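I've gone through a lot of soap dishes. The bamboo one went gray and fuzzy at the corners, the ceramic one took a trip to the bathroom floor, and the little silicone one just held a puddle and turned every bar into pudding. So when I started stocking bathroom bits in the shop, a soap dish was the first thing I went hunting for, and the Skivden is the one I kept.

# Skivden Ribbed Soap Dish, Frosted White

**Item no. 413** | Made by Kvam | Ships from our Aston stockroom

It's a plain dish! I want to say that up front, in case you're looking for a seashell or a leaf or something with a drip spout shaped like a duck. It's a shallow rectangle with rounded corners in a frosted white plastic that lets a bit of the counter show through. On a white sink it pretty much melts into the background, and I've grown very fond of that (my bathroom has enough going on already).

The part I care about is the floor of the dish. Upright ribs stand up from it in a row, and your bar rests on top of them with air underneath. The water runs down between the ribs and stays there until you tip it out. I use mine by the kitchen sink with a big block of olive oil soap, which used to be a slimy mess by August, and this summer it stayed firm enough to pick up without leaving half of itself behind.

The walls slope gently and have fine fluting on the inside, so you get these soft milky stripes when the light hits them. I didn't expect to notice that in a soap dish, but I do, most mornings, usually while waiting for the water to warm up.
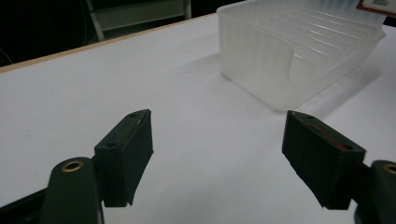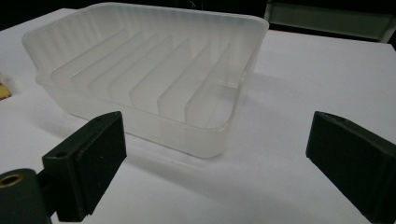
*The Skivden in frosted white, on a white tabletop.*

## What fits

A regular bath bar sits nicely, and so does one of those chunky handmade ones, as long as it isn't cut like a brick. Round bars are fine too. I've also had customers use it for:

- a kitchen sponge (works great, and you can stand the dish right behind the faucet)
- a shampoo bar and a conditioner bar side by side, if they're both on the small side
- a nail brush, laid flat across the ribs
- rings and earrings while doing the dishes, though small studs can slip down between the ribs, so watch out

## Cleaning

Tip out the water every couple of days. When soap builds up between the ribs, fill the dish with warm water, leave it while you brush your teeth, and run an old toothbrush along the gaps. I don't put mine in the dishwasher and I'd rather you didn't either. Skip the scouring pads, they'll scratch the frosting and then it never looks quite clean again.

If you have hard water, a splash of white vinegar takes the chalky film right off. Rinse it well afterward or your soap will smell like salad.

## Things to know before you order

There are no drain holes. Some people love that (no wet ring on the counter) and some people want holes, and if you're in the second group, take a look at the Deverico draining tray, item no. 472. It's a bit taller and needs to sit on the edge of the sink so it can drip somewhere useful.

There's no lid either, so I wouldn't pack it for travel. And it doesn't stick to the wall. It's a counter dish through and through.

## Ordering

One dish per pack, wrapped in paper. I keep 50 or so on the shelf in Aston and reorder when they get low, so if the page says it's out of stock, leave your email and I'll send you a note when the next box comes in. Orders placed before noon usually go out the same afternoon.

Want a matching cup for toothbrushes? Kvam makes one in the same frosted white, item no. 673, and the two can go in the same parcel for one shipping charge. Just add both to your cart and the total fixes itself.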